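From: Dinesh Dubey
To: istska-users
Date: 25th July
Subject: Re: [istska-users] wrist-only policy and clear objects

On the list, M. Turcotte wrote:

> We have been running the Istska grasp code with the wrist camera
> only, as in the February release. On opaque things it does fine.
> On clear or tinted plastic it gets worse than I expected from the
> write-up, and it gets worse in a way I can't pin down. The fingers
> close, the stop signal comes early, and the object is held by a
> corner or not held.
>
> Two questions. Did you train with any clear objects at all? And is
> the early stop a known thing, or is it something in our setup?
> We are on stock fingers and have changed nothing in the config
> except the rate.

Thanks for the report. Short answers first: yes, but too few, and yes, we see it too.

The February model was trained on 600 demonstrations. When I went back and tagged them by hand, only 30 had a clear or tinted object in them, and most of those were drinking glasses on a plain light table. There was very little tinted plastic and close to nothing on a dark or patterned surface. So if your objects are colored bottles on a dark counter, you are well outside what the model was shown.

The early stop is a separate problem, and I think I understand it now. The stop signal comes from a small head that looks at the last few wrist images and decides whether the fingers have reached the object. We never gave it finger position or motor current. It learned to look for the edge between finger and object. With an opaque box that edge is sharp and it moves in a steady way as the fingers close. With tinted plastic you get a second edge inside the object, from whatever is refracted through it, and you get glare. When the glare sits low on the object and is wide, the head seems to take the border of the glare for the border of the object, and the score jumps while there is still a gap.

I tested this in a simple way. I took recorded runs on tinted bottles and painted over the bright area with the average color of the rest of the bottle, then ran the stop head again on the edited images. In most of the runs that had stopped early, the score no longer jumped. I also did the reverse and pasted bright patches onto opaque boxes, and could make it stop early there. That is not proof, but it was enough for me to go ahead and collect more data.

What we did since then:

We added 200 demonstrations with clear and tinted objects, on light and dark surfaces, with other things left lying nearby. The lamp was moved between runs. The policy part is otherwise unchanged. The stop head now also gets finger position, as one extra number next to the image features. We call this version Drostau so it does not get mixed up with the old checkpoint.

Results so far are only from our own bench. I used 11 bottles and jars that were not in the training set. The old checkpoint stopped early on more than half of them at least once. Drostau still does it on two, both tall and narrow, both with a strong reflection down the front. Grasps on opaque objects look the same as before. I have not run the full opaque set again, so please don't quote me on that part yet.

Some things that did not help, in case anyone is thinking of trying them:

Lowering the exposure. It shrinks the glare, but dark fingers on a dark surface then become hard to tell apart and the approach gets worse.

Random brightness and contrast during training. We already had that. It changes the whole image at once, and glare is local.

A longer image history for the stop head. It made the stop later for everything, and soft objects got squeezed.

On your setup, you said you changed the rate. Around what value? The stop head was trained at the default rate and the history is counted in images, so a faster rate gives it a shorter stretch of time to look at. That could make the early stop worse on your side than on ours. I would put it back to the default before testing anything else.

The Drostau checkpoint needs the finger position topic, so the February config will not load it. There is a new config in the same folder as the weights. If you are on the Lorus driver, the position is reported from fully open, and our code expects it from fully closed. Set invert_position to true or the head will do the wrong thing without any error.

If you can send me a few of your failed runs, wrist images plus the stop score, I will run the same painting test on them. Raw logs are fine. It would also help to know what surface the objects were standing on.

Dinesh
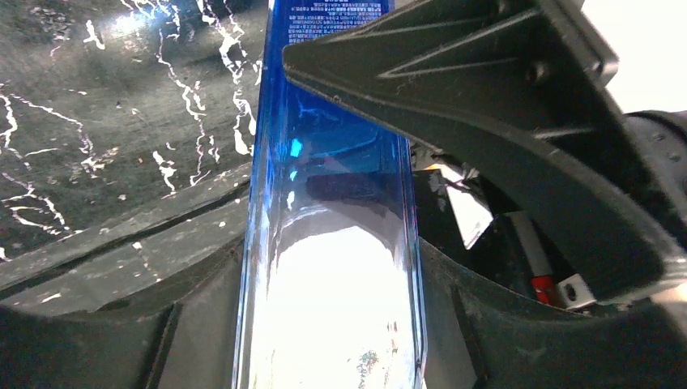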